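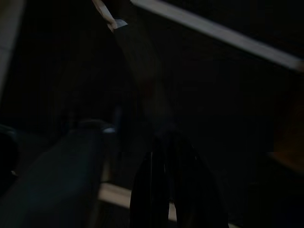
La pinza Trutola en el brazo del club, con los dos dedos un poco abiertos y casi sin luz.

Categoría: Robótica escolar / Reseñas

En nuestro club usamos la pinza Trutola desde diciembre, para preparar la competición de Serkham. El montaje es sencillo: Pravesh Potgieter y yo lo terminamos en 70 minutos, con el manual en inglés. En las pruebas agarró bien 62 piezas de 70. Las que falló eran casi todas las más finas, y esto para nosotros es un problema serio.

El software me gusta menos. La calibración se pierde al apagar — hay que repetirla cada vez — y el menú no está traducido. Yolandi Mokgethi escribió un pequeño programa que lo resuelve en parte.

La recomiendo para alumnos que ya tienen alguna experiencia.

Azlan Tambunan

22 compartidos · 2 comentarios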